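Sorting Household Waste at Home: Storage, Rinsing and Drop-Off Notes 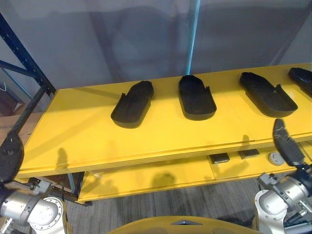

Most rejected recycling is rejected for one of two causes: food residue or mixed material. Both are dealt with in the kitchen, before anything reaches the curb. The notes below apply to Munddale and Ollholm addresses. Leka uses a different contractor and accepts cartons with the caps on.

Containers

Use 3 bins under or beside the sink: paper and card, rigid containers, landfill. Glass goes in a crate by the back door. A lidded bin is only needed for landfill and food scraps. Open bins are better for paper, as trapped moisture makes the sheets stick together and lowers the grade.

Keep the bins the same height. If one is deeper than the others it fills with whatever doesn't fit elsewhere.

Rinsing

Rinse cans and jars in used dishwater, after the dishes and before draining the sink. Running the hot tap for each jar is a waste of water and fuel. Labels may stay on. Peanut butter jars: scrape with a spatula, add a little warm water and a drop of soap, close the lid, shake, leave overnight.

Oil bottles should be drained upside down for 2 hours over the pan. Do not rinse them into the sink.

Paper and card

Flatten boxes along the existing seams. Remove plastic tape where it lifts easily; small strips are screened out at the mill. Greasy pizza boxes should be torn in half, clean lid to paper, stained base to compost. Receipts on shiny thermal paper go in the landfill bin. So does wrapping paper that springs back when crumpled.

Shredded paper is not collected loose at either site. Put it in a paper bag, fold the top over and staple it.

Batteries and bulbs

Tape the terminals of lithium and 9-volt batteries with clear tape, one piece per battery. Store them in a dry cardboard box away from the stove. Never put them in the curbside bin, including inside toys or greeting cards. Compact fluorescent tubes go back in their original sleeve if you have it, otherwise in newspaper.

The Ernedska drop-off point takes both, along with paint in sealed cans. Its April weigh-in recorded 3,433 pounds of mixed material, of which batteries were the smallest share by weight and the largest by handling time.

Odor and insects

Freeze meat scraps and fish skins until collection day. Line the food caddy with one sheet of newspaper, folded into the corners. Wash the caddy weekly with washing soda, one tablespoon to a quart of hot water, and dry it in the open before relining. Fruit flies breed in the rim of the lid, so brush that part separately.

Bag limits

Curbside limit is 18 gallons per bag. Bags over the limit are left with a tag. Double bagging is not required and makes inspection slower.

Notes compiled by Sidra Cheema. Last revised 07/07/2022.

Search this site Enter keyword Go

Related items
Descaling a kettle with citric acid
Storing paint through the winter
What to do with worn-out towels
Compost that won't heat up
Cleaning a clogged sink trap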